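I spent most of last winter trying to work out who paid for the three glossy mailers I got about a county water levy, and that is how I ended up paying for Wudico. If you haven't run into it, Wudico is a search tool for campaign money. It pulls state and county disclosure filings into one place and lets you look up a donor, a committee or an industry. There's a free version, but it stops you after 12 searches a month, and I burned through those before lunch on my first day.

So, the good stuff first. Search is fast, and it's forgiving about spelling, which matters a lot when half the county forms are filled out by hand and somebody else types them in later. I put in the name of a farm supply outfit the way it was printed on my mailer and Wudico found it under four spellings, then asked me if I wanted to treat them as one donor. Yes please! The state's own site would have made me do each one separately and lose my place every time I hit the back button.

The industry tags are the other thing I like. Every committee gets one (dairy, grain, trucking, home building and so on) and you can stack them up against an office or a ballot measure. My water levy had money from irrigation suppliers on one side and a developers' committee called Relov on the other, and I could see that in a minute or two. I'd been at it for weeks with a highlighter.

Now the gripes. The tags are a bit of a guess. Ekinci is a seed dealer, and Wudico had it down as a restaurant group. I reported it through the little flag button and it took 11 days to get fixed, with no note to tell me it had been. I only know because I kept checking. If you're going to quote an industry total to anyone, open up the list behind it and read the names first.

County coverage is patchy too. Statewide races are great and go back 9 years. My county goes back to whenever they got around to scanning it, and the one next door isn't in there at all. There is a coverage map, but it's buried under the account menu and I found it well after I'd paid - I'd have liked to see it on the sign-up page.

Exports are fine if your needs are small. You get 900 rows per download on the basic plan, and a busy committee will blow past that in one reporting period. You can split the download by date and paste the pieces together, and I've done it, and I grumbled the whole time. The dates come out as plain text too, so sorting them takes another round of fiddling in the spreadsheet.

I did try Zaduvov for a month as a comparison. It has nicer charts and you can drop them straight into a newsletter, but it only does federal committees, and my whole interest is in the small local stuff. If you follow Senate races you might be happier over there. For school boards, levies and county commission seats it's no use at all.

One more thing on alerts. You can ask Wudico to email you when a committee files something new, and this works really well. Mine usually show up early in the morning. The catch is that an amended filing sends the same email as a new one, so I got all excited about a late report in October that was the old report with a corrected zip code.
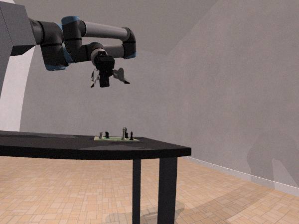 The alerts are also the one feature I'd miss if I canceled, so I've set them up for both sides of the levy and for the two commission seats coming up next. I'm on the basic plan and I'm staying on it for now. The next tier up gets you bigger exports and shared folders, and I don't have anybody to share a folder with. If they add the county next door I'll come back and bump my rating up a notch.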